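4. Setting up the desk phone

4.1 Before you start
Keep the Branholm base unit and the phone at least 20 inches from a router or a microwave oven. The phone can stand on a desk against a brick wall, but do not run the line cord under a rug or through a door.

4.2 Connecting the cords
1. Plug the coiled cord into the handset and then into the left side of the phone.
2. Plug the line cord into the jack marked LINE.
3. Plug the other end into the wall jack. You should hear a click at both ends.
4. Lift the handset and listen for a dial tone.

Note: If there is no dial tone after 13 seconds, hang up and check step 3 again.

Caution: Use only the power adapter supplied. Other adapters may fit the socket but can damage the phone.

4.3 Setting the ringer
1. Press and hold MENU until the display shows 82.
2. Press the up or down key to choose a level from 1 to 5.
3. Press MENU again to save.

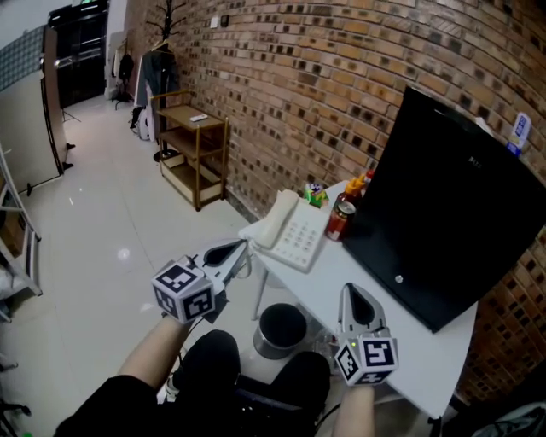 The level is kept if the power goes out, but the clock is not – set it again as described in section 6. To turn the ringer off for one call only, press MUTE while the phone is ringing.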